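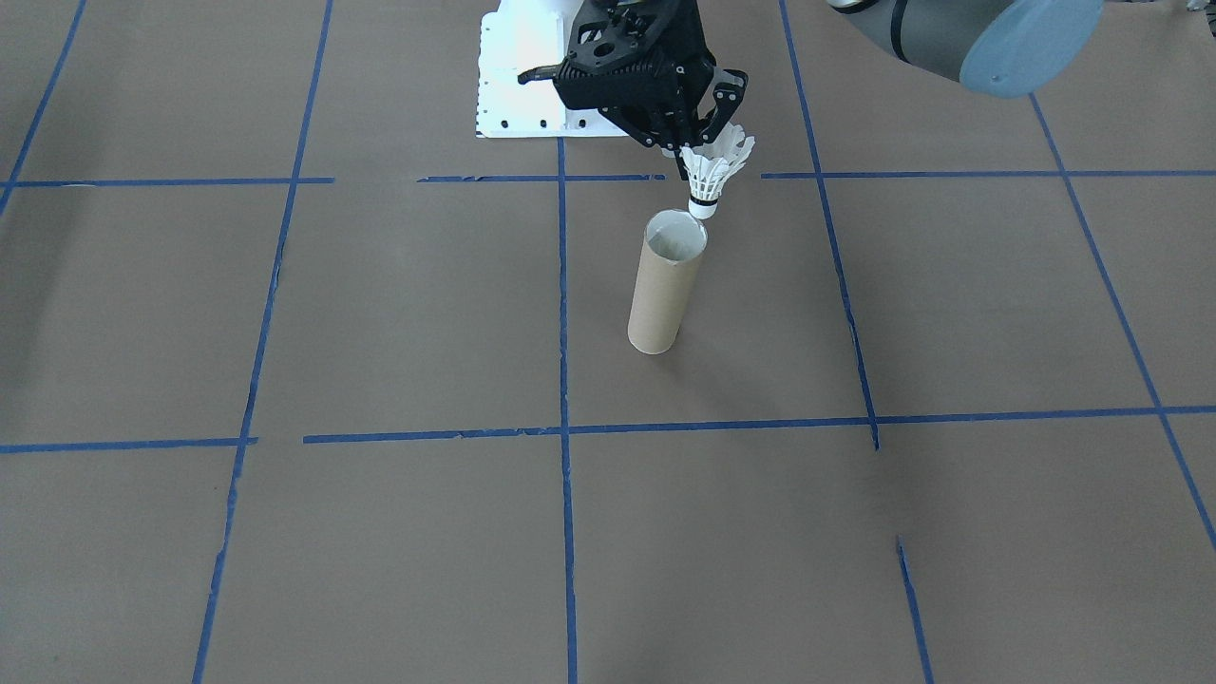
Zwischenbericht an die Förderstelle
Projekt Jaren – Begleitung von Erwachsenen mit chronischen Schmerzen im unteren Rücken
Stand: 13.10.22

1. Stand der Arbeiten

Im Berichtszeitraum haben wir die Aufnahme der Teilnehmenden abgeschlossen und mit der zweiten Hälfte der Kurse begonnen. Geplant waren im Antrag 50 Personen, aufgenommen wurden 44. Die Differenz erklärt sich vor allem damit, dass die Hausarztpraxen in Vanberg im Sommer länger geschlossen waren, als es uns mitgeteilt wurde. Wir haben deshalb eine Zeit lang keine neuen Überweisungen bekommen. Eine Nachrekrutierung wäre möglich gewesen, hätte aber den Beginn der zweiten Kursreihe in den Winter verschoben. Wir haben uns dagegen entschieden und bitten um Ihre Zustimmung zu dieser Abweichung.

Alle aufgenommenen Personen haben die Eingangsuntersuchung erhalten. Sie besteht aus einem Gespräch, einer körperlichen Untersuchung und dem Fragebogen zur Beeinträchtigung im Alltag. Bei mehreren Personen lagen die Rückenschmerzen schon viele Jahre vor, und es waren vorher verschiedene Behandlungen versucht worden, meistens ohne dass diese miteinander abgestimmt waren. Diesen Punkt hatten wir im Antrag als Annahme formuliert; in den Gesprächen wurde er uns sehr häufig so geschildert.

2. Kurse und Einzelberatung

Die Kurse finden in den Räumen der Physiotherapie Luo statt. Jede Gruppe trifft sich einmal in der Woche zu Kräftigungsübungen, einem kurzen Teil über Schmerz und Schlaf und einer offenen Fragerunde. Die Fragerunde war ursprünglich kürzer geplant. Wir haben sie verlängert, weil viele Teilnehmende mit Befunden aus früheren Bildgebungen kommen und wissen möchten, was diese bedeuten. Hier ist Vorsicht nötig – wir erklären die Begriffe, aber wir beurteilen keine fremden Befunde im Kurs. Wer eine Beurteilung wünscht, bekommt einen Termin in der Einzelberatung.

Die Einzelberatung wurde bisher von 25 Personen genutzt. Die häufigsten Themen waren die Angst vor dem Bücken und Heben, die Rückkehr an den Arbeitsplatz und die Einnahme von Schmerzmitteln ohne Rücksprache mit einer Ärztin oder einem Arzt. Zum letzten Thema haben wir im September mit der Apotheke am Ort ein Gespräch geführt. Sie legt nun unser Merkblatt aus und verweist bei längerer Einnahme an die Praxen.

3. Erste Beobachtungen

Ergebnisse im engeren Sinn können wir noch nicht berichten, da die Abschlussbefragung erst am Ende der zweiten Kursreihe stattfindet. Aus der Zwischenbefragung der ersten Gruppen können wir nur Tendenzen nennen. Die Beeinträchtigung im Alltag wird im Mittel etwas geringer angegeben als zu Beginn, die Stärke der Schmerzen dagegen fast unverändert. Dieses Bild ist nicht überraschend, soll aber in den Gruppen offen besprochen werden, damit keine falschen Erwartungen entstehen.

Weniger zufrieden sind wir mit den Übungen zu Hause. Die Übungstagebücher kommen lückenhaft zurück, manche auch leer. In den Gesprächen wurde uns gesagt, dass das Formular zu klein gedruckt ist und zu viele Spalten hat. Wir haben es überarbeitet und auf eine Seite pro Woche gekürzt.

4. Datenerfassung

Die Umstellung der Fragebögen auf das System Altex hat länger gedauert als vorgesehen. Der Export der Schmerzskalen war zuerst fehlerhaft, die Werte der ersten und der letzten Frage wurden vertauscht. Der Fehler ist behoben, und die betroffenen Datensätze wurden mit den Papierbögen verglichen und korrigiert. Bis zum Ende des Projekts führen wir die Papierbögen zur Sicherheit parallel weiter.

5. Mittelverwendung

Die Ausgaben liegen bei den Personalkosten im Plan. Bei den Sachkosten sind 400 Euro zusätzlich für Übungsbänder und Matten angefallen. Dieser Betrag kann aus den nicht verbrauchten Reisemitteln gedeckt werden, sofern Sie der Umwidmung zustimmen. Das Formular dazu liegt dem Bericht bei. Für den Druck der neuen Übungstagebücher beantragen wir keine weiteren Mittel.

6. Nächste Schritte

Bis zum nächsten Bericht sind folgende Arbeiten vorgesehen:
Fortführung der zweiten Kursreihe und der Einzelberatung
Telefonische Nachfrage bei den Personen, die den Kurs abgebrochen haben
Abschluss der Dateneingabe für die erste Kursreihe
Gespräch mit den Praxen in Vanberg über die Überweisungen nach Projektende

Offen ist noch, ob die Räume bei der Physiotherapie Luo auch im Frühjahr zur Verfügung stehen. Eine schriftliche Zusage haben wir bis jetzt nicht erhalten. Sobald sie vorliegt, reichen wir sie nach.

Die Projektleitung Jaren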